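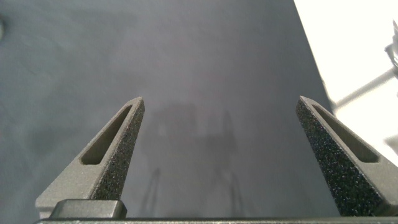 Smooth gray work surface. Thread on setting one up and keeping it usable.

1/ I rebuilt the sorting and packing bench at the Warmont unit in June. Several people asked for notes on height, color and cleaning. These apply to light hand work: sorting parts, packing small orders, minor repair. Heavy vise work needs a different bench.

2/ Height first. Mine is 845 mm from floor to top, measured with the feet leveled. That suits me standing with bent elbows and the box already on the bench. The old one was set for an empty bench, and a tall carton put my hands at shoulder level. Measure with the work in place.

3/ Color. Gray was deliberate. White throws glare from the overhead light, and clear bags and pale labels vanish on it. Black hides washers, screws and dust. A mid gray gives usable contrast with bare metal, white paper and brown cardboard. Plain color, no speckle. Patterned tops cost time whenever something small is dropped.

4/ Finish. Smooth, so a sheet of paper slides and a damp cloth reaches everything. The drawback is that round parts travel. I use shallow trays with a lip for anything that rolls. Tried a full-size textured mat for a while and removed it. Grit collected in the texture and marked the cartons.

5/ Leveling. Put a long level along the front edge, then the back, then both diagonals. Adjust one foot at a time. Lock the nuts, load the shelf underneath, check again. The floor at Warmont falls toward the drain, so the two left feet are out much further than the right ones.

6/ Lighting. One lamp at the back left, one at the front right, both aimed across the top at a low angle. A raking light shows grit and stray staples that a ceiling fixture washes out. Both are on the same switch as the bench outlets.

7/ Zones. Incoming on the left, work in the middle, outgoing on the right. No tape lines. I had tape lines on the previous bench and the edges lifted, picked up lint, and left adhesive that took an evening to remove. Tray positions do the same job and can be moved.

8/ Daily cleaning. Brush first, always toward the front edge into a dustpan. Then a damp microfiber cloth with one drop of dish soap in a small bucket. Then a dry cloth. Wiping before brushing drags the grit around, and that is where most fine scratches come from.

9/ Residue. Label adhesive: warm water and a plastic card, left to soak under a folded paper towel. Marker: isopropyl on a cotton pad, tested on the underside first. No scouring powder or melamine sponge. The sponge leaves a dull patch you will see under the low lamp for as long as you own the bench.

10/ Cutting. Never directly on the top. I keep a small cutting mat on the shelf below and bring it up when I need it. Teodor Bălan cut one strip of tape straight on the old bench and the line filled with dirt within a week. He has since bought his own mat.

11/ Suppliers. The top came from Urico, cut to size, edges already eased. Legs and feet from Radari. Urico delivered it face to face with an offcut and a sheet of foam between, and I stored it flat for 12 days before fitting. The Radari feet shipped with short studs, so check the thread length against your floor before drilling. Jayasinghe quoted for the complete bench but only in a fixed height.

12/ Time and hardware. Assembly took 40 minutes once the holes were marked. Leveling took longer. I used pan head screws with washers from below, slotted holes on the rear rail so the top can move a little, and no glue anywhere. It comes apart with one screwdriver.

Addendum, since it was asked twice: no, I don't wax it. Wax makes the trays slide and the tape stick badly to anything that has been lying on the top. Soap, water, dry cloth.

Second addendum: shelf clearance underneath is set by my tallest carton plus a hand's width. Drawing with dimensions available on request, metric only.

Contact | Copyright | Back to top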